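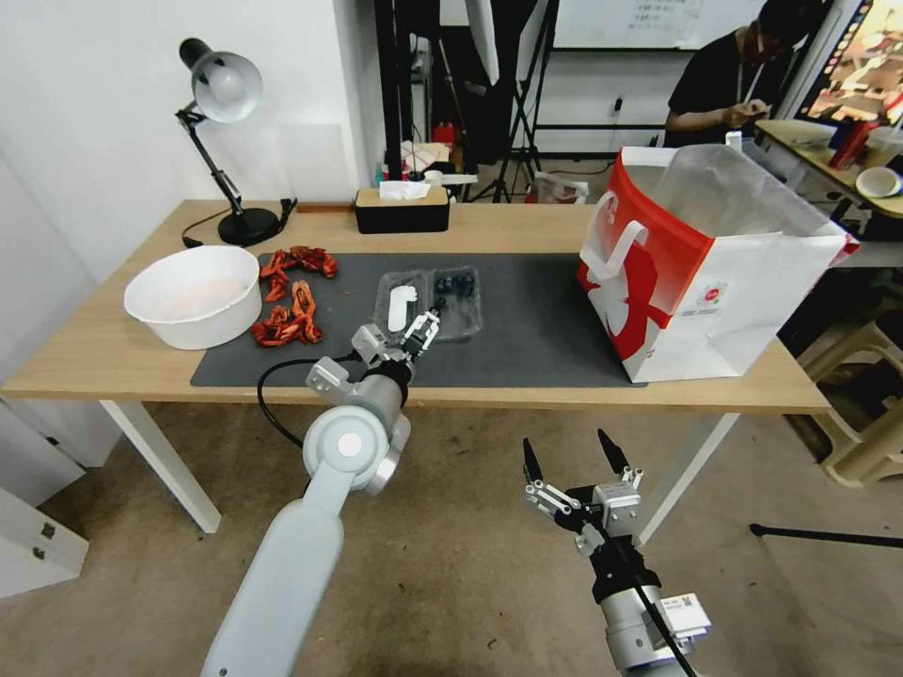 Food sorting table: dried red chillies, blueberries in a clear two-part container, and the big white bowl.

Grernness Kitchen Table Set, read me first

Hello, and thank you for taking an interest in our little collection. Grernness gathers pictures of small food jobs done at a table, the sort of picking over and putting away that happens before any cooking begins, and this folder holds the part we call Zerkedach.

What is in it

Dried chillies, berries, bowls and lidded tubs, along with the ordinary clutter that lives on a table — a lamp, a tissue box, a shopping bag. We left the clutter in on purpose and would ask you kindly not to crop it out. The dark grey mat stays down throughout, as pale tables and pale bowls are hard to tell apart without it.

How it is arranged

There are 11 folders, one for each job, and every folder has a plain text list of the foods in it. Chillies are listed as "chilli, dried" whatever their shape, and a heap counts as one entry. Berries go by their container, so a half-filled tub is still "blueberries, tub". Folder 4 was renamed in October, so older lists may not match.

Known gaps

Very few green vegetables, I'm afraid, and only two kinds of bowl. More are on the way.

Questions and corrections are always welcome.
Angharad Pumphrey
Last updated 2022-08-26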